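Against the tidy demo

May 3, 2019

Quick one, written between two meetings, so forgive the state of it.

Everybody who trains robots by showing them things ends up having the same row. Ours has been going on since September. How messy should the examples be? Half the people I work with want clean ones. Smooth path, firm grip, fruit in the basket, stop, reset, again. The other half, me included, want the wobbles left in. Missed grabs. The second go at the tomato. The arm hanging about over the wrong thing for a bit.

The task on the Hotthorpe bench is sorting produce into two wire baskets. Dull to watch. Lovely to learn from, though, as vegetables are awful. A lemon is more or less a lemon but no two peppers are alike, and garlic has that neck on it which is either a handle or a nuisance depending on how it's lying.
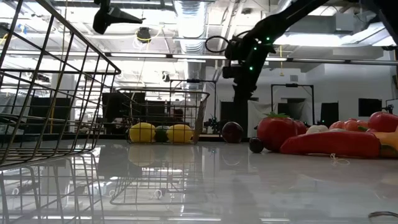

Cengiz Kaplan, who I share a desk with and who is wrong about this, keeps a rule for the Sema set: any run over 36 seconds goes in the bin. His reasoning is that a learner copies what it's shown, so show it dawdling and you get dawdling. Fair enough as far as it goes. But think which runs take longest. The awkward ones. Pepper rolled up against a tomato, small thing hidden behind a big thing. Bin those and you've binned the exact situations where the arm needs help, and kept a great pile of examples of picking up a lemon that has nothing near it.

I went through one batch of 155 runs. He'd thrown out 14 of them on time alone. I watched all 14 and ten had a proper recovery in them, a fumble then a fix. You can't write a recovery down as a rule. You can only show it.

And starting positions, nobody argues about these and they should. People put things down nicely. Give a person six vegetables and a clear surface and they'll space them out like a shop window, without meaning to. My own view is drop them from your hand and leave them where they land. Some bunch up, one goes off on its own, fine. Leave it.

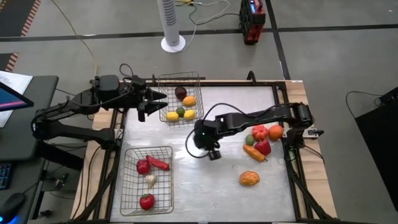

Part way through a sort: both baskets in use, most of the loose produce bunched under the right arm.

The counter-argument I take seriously is cost. Trarus, our labelling tool, wants every run marked start to finish, and a messy run has more in it to mark. More grabs, more let-gos, more arguing about wether a nudge counts as a push. That's real time and somebody's afternoon. I still think it's the cheap end of the job. The expensive end is finding out months later that your policy freezes the first time a pepper is touching something.

Speed is the other thing. Cengiz wants everyone operating at one steady pace. I'd let people go at the pace they go. Fast hands, slow hands, put the lot in and label who did it. The Sproģis runs were done that way and thier set is the one I keep going back to when ours lets me down.

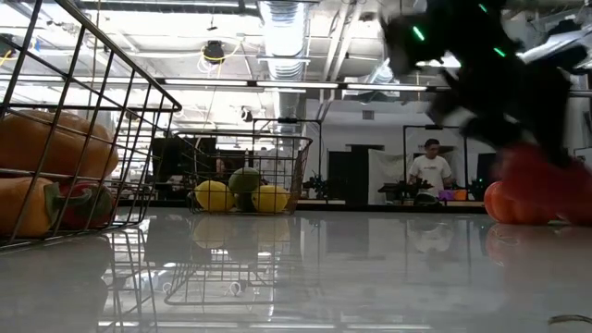 Right arm on the move with something red at the gripper.

So what would I do. Keep everything for a start, storage is cheap. Tag the slow ones, don't delete them. Train with and without, compare on a heap you haven't arranged. If the clean set wins on that I'll shut up and buy Cengiz lunch. We haven't run that comparison yet. It's been on the board for weeks under "next" and it keeps getting bumped for more collecting, more tidy runs, more lemons.

Right, meeting.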